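Derkidora Toy Library
Home | Catalog | Join | Hours | FAQ | Contact

Frequently Asked Questions

Please look through this page before you write to us. Questions about a particular toy are best asked at the desk, where we can get it off the shelf and check.

JOINING

Who can join?
Any adult who lives in the county or works in it. You don't need to have children at home. Grandparents, foster parents, home daycare providers and babysitters all use the library. One membership covers everyone at the same address.

What do I need to bring?
A photo ID and something with your current address on it, such as a utility bill, a lease or a bank letter. A bill on your phone is fine. If you have just moved and nothing has arrived in the mail yet, bring your ID and we will set you up with a short membership that allows two items at a time. It turns into a full one when you bring in the proof of address.

Does it cost anything?
Home memberships are free. Daycares, playgroups and after-school programs pay a yearly fee that depends on how many children are enrolled. Ask for the group form.

Can I join online?
You can fill in the form online through Curent, the system we use for accounts and reservations. You still have to come in once with your ID before you can borrow.

I had a card years ago. Is it still good?
Probably not. Accounts with no activity are closed when we clean up the records in October. If yours was closed with nothing owing, we can reopen it at the desk with the same card number. If there was an unreturned item on it, we will have to sort that out first.

BORROWING

How many things can I take home?
Seven items at a time on a full membership. A boxed set counts as one item no matter how much is in the box. A ride-on toy counts as two.

How long can I keep them?
Three weeks. You can renew once if no one else has reserved the item. Party kits go out for one weekend only and can't be renewed.

How do I see what you have?
The catalog lists 1440 items, and it shows whether each one is in or out. Search by age, by type, or by the number on the tag. The photos in the catalog show the item as it was when it came to us, so expect some wear. If the listing says "incomplete," a piece is missing, but we think the toy still works well enough to lend.

Can I reserve something?
Yes, through your Curent account or by phone. We hold reserved items at the desk until closing time on the second open day after we notify you. After that they go to the next person on the list. We can't hold items longer for people who are out of town.

Why does the website say an item is in when I can't find it on the shelf?
Usually it has been returned and is still waiting to be checked and cleaned. Ask at the desk. It may also be at the Skatton branch. The catalog shows the branch in small type under the tag number, and it is easy to miss.

Can I borrow at one branch and return at the other?
Yes. Small items travel between the main library and Skatton twice a week. Anything too large to fit through the return hatch has to go back to the branch it came from. That includes ride-ons, play kitchens, the climbing arch and the water table.

Do you lend batteries?
No. We take them out before an item goes on the shelf. The tag says what size the toy needs and how many. Please take your own out again before you bring it back. If the battery door needs a screwdriver, there is one on a cord by the return desk.

PUZZLES AND GAMES

Are the puzzles complete?
They were when we last counted them. Puzzles up to 100 pieces are counted every time they come back. Bigger ones are counted when someone tells us a piece is missing. If you finish a puzzle and it is short, write the number missing on the slip inside the lid. You won't be charged for it unless the slip shows it was complete on its last loan and the gap is a large one.

What is the biggest puzzle you have?
We don't keep puzzles over 700 pieces. We used to, and they came back half done with a note asking for more time. The public library downtown has a swap shelf with larger ones.

Do you have games for teenagers and adults?
There is a cabinet of them on the left as you come in. They are for use at home or at the game tables. Card games are kept behind the desk, so ask for the list.

LATE, LOST AND BROKEN

What happens if I'm late?
Nothing for the first week apart from a reminder. After that your account is paused until the items are back. We don't charge by the day.

What if a piece gets lost?
Look under the car seats and inside the couch first. If it doesn't turn up, a small piece is $2. A piece the toy can't be used without, such as the track switch in a train set or the base of a marble run, is charged at what it costs us to replace. If you find it later, bring it in and we will take the charge off, even if months have passed.

What if something breaks?
Tell us when you return it. Please don't glue it or tape it. We send wooden toys to Esfahani Repair, and a joint that has already been filled with household glue takes them a lot longer to put right. Ordinary wear isn't charged. Neither is most breakage, unless it keeps happening on the same account.

A toy I borrowed was already broken. Will I be charged?
No, but call or email us the same day you notice. It helps if you check the contents against the tag before you leave. There is a table for that next to the door.

Something of ours came back in the box by mistake. Do you have it?
Check the lost basket at the desk. We find spoons, socks, pacifiers and a good number of toy cars. Soft toys are kept longer than anything else. You can also email a photo of the missing item if you have one.

CLEANING

Do you clean toys between loans?
Yes. Hard plastic is washed in warm soapy water, or wiped down if it has electronics in it. Wood is wiped with a damp cloth and dried right away. Fabric items go through the washing machine in a mesh bag. Anything that can't be cleaned isn't lent out.

Do I need to clean things before I return them?
A wipe is enough. Shake the sand out of outdoor toys and pour the water out of anything that holds it. Don't put wooden toys in the dishwasher. Please don't use bleach or scented wipes on anything, as some of our members are sensitive to the smell.

What about foam blocks?
Foam blocks are wiped with mild soap and pressed between two towels. They need to be dry all the way through before they go back in the bag, so leave them out overnight. Small chips along the edges are normal and we go on lending blocks that have them. A block with a bite out of it should be handed in separately so that we can take it out of the set.

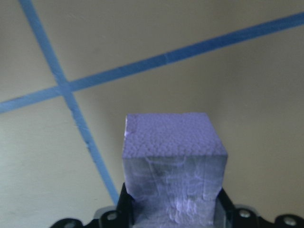

One parent wrote to us that overnight had not been long enough in her basement, where the bag still smelled musty after a full day, and that setting the blocks on a wire cooling rack with space between them had worked much better. A rack is a good idea if you have one. If a set you borrow smells damp when you open it, close it up again and bring it back, and we will give you a different one.

Are foam toys safe for babies?
We don't lend foam blocks to families whose youngest child is under two unless an adult will be sitting with the child the whole time. Bits can be bitten off and swallowed. The same goes for anything with a red dot on the tag.

What if someone at our house has been sick?
Keep the toys until everyone is better and call us for an extension. We give extensions for illness without asking for details. If there has been lice or a stomach bug, say so when you return the items and put the fabric ones in a closed plastic bag. It won't be noted on your account.

DONATING TOYS

Do you take donations?
Yes, at the main library only. Bring them during open hours and wait while we look through them. Don't leave bags outside the door or push them through the return hatch.

What do you want most?
Wooden train track, magnetic tiles, duplicate board games we can use for parts, dress-up clothes in adult small sizes, and balance bikes. We always need clear lidded boxes.

What can't you take?
Car seats, helmets, cribs, stuffed animals, anything recalled, painted toys of unknown age, and puzzles above the size limit given earlier on this page. We also can't take bunk beds, though people do ask.

Can I get a receipt?
Yes. It will list the items but not their value. You will need to work that out yourself.

VISITING

When are you open?
Hours are on the Hours page and change in summer. The desk stops checking items out fifteen minutes before closing.

Is there parking?
Behind the building, entered from the alley. The two spaces nearest the ramp are for people loading large items, so please move your car once you're done.

Can my child play while I choose?
Yes, in the carpeted area. You need to stay in the room. Snacks are fine at the table by the window, but no nuts, please.

Still have a question?
Use the form on the Contact page or call during open hours. We answer messages in the order they come in.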